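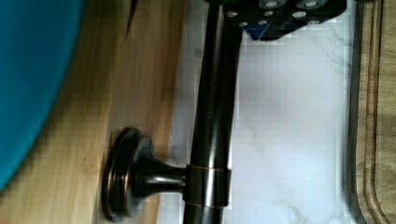
Wrist camera view, handle bracket on the left

Wrist camera loses the drawer handle at close range

Asked in Home Builds / Manipulation
Tags: wrist-camera, gripper, depth, kitchen

I have a home-built arm set up at a kitchen counter, with a small color camera at the wrist and a Gadex driver board for the gripper. The task is a bread drawer in a bamboo organizer: grasp the handle, pull, let go. The handle is a dark pipe-style bar with a round flange at the end.

The detector is reliable until the last stretch of the approach. At 100 mm from the handle the box is stable. Closer than that it jumps to the bracket or drops out entirely. The finish is nearly black and has a bright gleam along the bar, and I suspect the edge detector is locking on to the gleam instead of the outline.

Camera runs at 640 by 440 after cropping. Exposure is on auto. I have tried:

- lowering the detection threshold (more false hits on the cutting board groove)
- retraining with 3437 extra crops, mostly from a fixed camera
- slowing the approach, no change

Is this a training problem or a camera problem? I would like to avoid a depth sensor if possible, there is not much room left on the wrist.

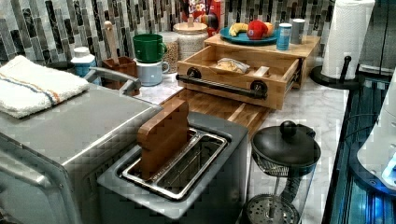 2 answers

Answer from Skála
Accepted

Mostly a camera problem, with a training problem on top.

Check auto exposure first. White marble takes up a lot of your close view and the meter exposes for it, so a dark bar gets very few usable levels. Lock the exposure at the standoff point, one or two steps brighter than auto picks, and let the marble clip. You do not need detail in the marble.

Then your crops. A fixed camera sees the whole handle with both ends. The wrist sees one bracket and a length of bar, and the bar is close to vertical in your view. If your training set only has it lying across the drawer front, the network has never met the thing you are asking it to find. Record wrist views on the way in and label those. Turn on rotation in your augmentation, full range.

I would also stop asking the detector for anything inside 100 mm. Take the pose there, average 10 readings with the arm still, then move in on a straight line using joint positions only. If your hand-eye calibration is decent that is enough for a bar handle. If it is not, fix the calibration before doing anything else.

Comment from the asker: Locked exposure at standoff and the box now holds down to 60 mm. The averaging is in as well. Have not redone the crops yet. Calibration was off by 4 mm in one axis - I had moved the camera mount in July and never reran it.

Answer from Matúš Kopecký

Put matte tape on the bar. I did this on a cabinet pull with a Tellimeck arm and it removed the highlight. It does change the grip a little.

You could also get the Fulteo depth module, the short one. I have not used it on dark metal so I can't say how it does with that.

Comment from Skála: Tape is fine for testing. I would take it off before collecting training views, or the network learns the tape.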